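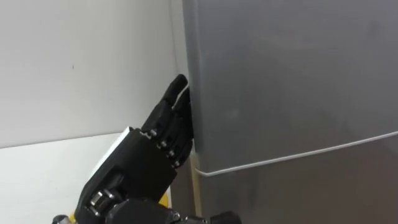 Stijn Coppens
Home and repairs columnist

I have been meaning to write about small jobs for a long while, and what finally pushed me into it was a bathroom window in Kokham that would not shut. It belongs to my aunt, the window, and it's one of those old timber casements with a brass stay, and the bottom rail had gone soft at one corner where the paint had cracked and the rain had been getting in. You could push a thumbnail into it. The rest of the frame was as hard as the day it was fitted.

She did what most of us would do and rang a window company. A very pleasant young man came from Vindero, measured everything, admired the view, and wrote her a price for a whole new unit in white plastic. It came to 809 pounds. When she asked if the bad corner could be mended he said, quite kindly, that they didn't do repairs. I don't blame him one bit. He was sent out to sell windows and that is what he was doing.

But I do think something has gone wrong with the way we look after houses when the only answer to a rotten corner is a new window. My aunt asked about at the post office, and in the end she found a joiner over in Grurbridge who cut out the soft bit, let in a fresh piece of wood with a slanted joint, primed it, painted it and eased the hinge while he was there. He charged her 171 pounds and drank a great deal of tea. The window shuts now with a lovely soft thump, and I've been round twice just to do it!

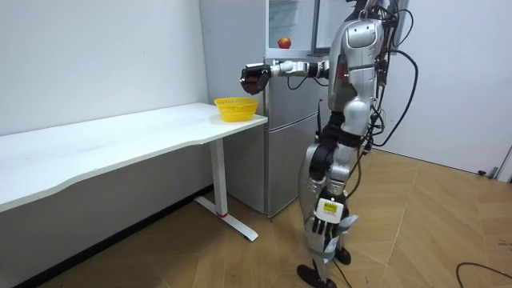 Silver-and-black robot and a yellow basket, by the white desk

Now, I know what the trade will say to this, and I have some sympathy, having spent a good part of my twenties carrying other men's ladders. A small job is a nuisance. You load the van the same as you would for a big one, you sit in the same traffic, and you may well find when you get there that the little patch of rot goes up inside the frame and the morning you allowed has turned into two days. The customer, who was expecting a small bill, is cross with you. Then there is the guarantee. A firm will happily stand behind a new unit out of the factory, but it feels nervous about a new corner on somebody else's old window, and I can see why.

So the sensible firms stop doing them, and the jobs that are left go to one or two older people in every town who still like that sort of work and don't advertise. When they retire, the knowledge goes with them. I asked the joiner at Grurbridge whether he was teaching anybody, and he said he'd had a lad for a bit who left to fit kitchens. He has been at it for 30 years himself.
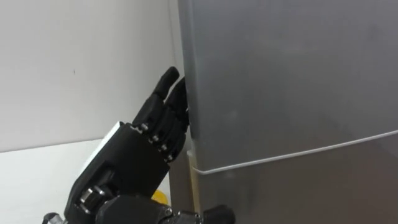

Large grey fridge, upper door and lower section

What would I like to see? I'd like more firms to offer a repair visit at an honest minimum charge, printed on the website where people can find it. I think customers will pay it, too. My aunt would have paid a fair sum simply to have someone who knew what they were looking at come and look. What puts people off is not knowing, and being a bit afraid that a man who has come out for a corner will feel he has to leave with an order.

Kurup, the builders' merchant on the bypass, keeps a cork board by the trade counter, and when I was last in there I read every card on it (I was waiting for hinges). Six of them offered full window replacement. There was a plasterer, a man with a digger, and someone selling a dog crate. Not a single card offered to mend a window, and I stood there thinking how much of my own street has timber frames that want nothing more than some filler and a Saturday's worth of attention. 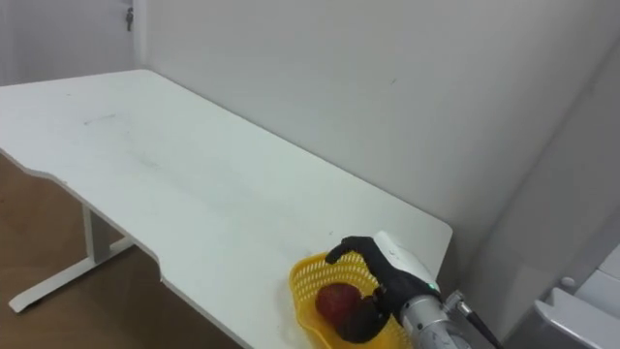

Page last changed: August

We householders have our share of the blame, of course, and I include myself, as there is a back door at my house I'd rather you didn't inspect. We leave things. A cracked bit of paint on a sill is an hour with a scraper and a brush, and we walk past it for years until the wood underneath is like cake, and then we complain about the price of a window. If you do only one thing this summer, go round the outside of the house on a dry evening and press your thumb along the bottom rails and the ends of the sills -- the ends especially, as the water sits there. Where it's hard, wash it and paint it. Where it gives, ring someone while it's still a small patch.

And do ask for the repair by name. Say "splice" or "let in a new piece", because a joiner hears that and knows you mean it, and the ones who don't want the work will tell you straight away and save you both an afternoon. There will always be frames that are past saving, and a good repairer will say so, and then by all means ring the pleasant young man. I would only like people to have had the other conversation first. My aunt, I should add, has now moved on to the pantry door, which sticks in wet weather, and she has the joiner booked for that as well.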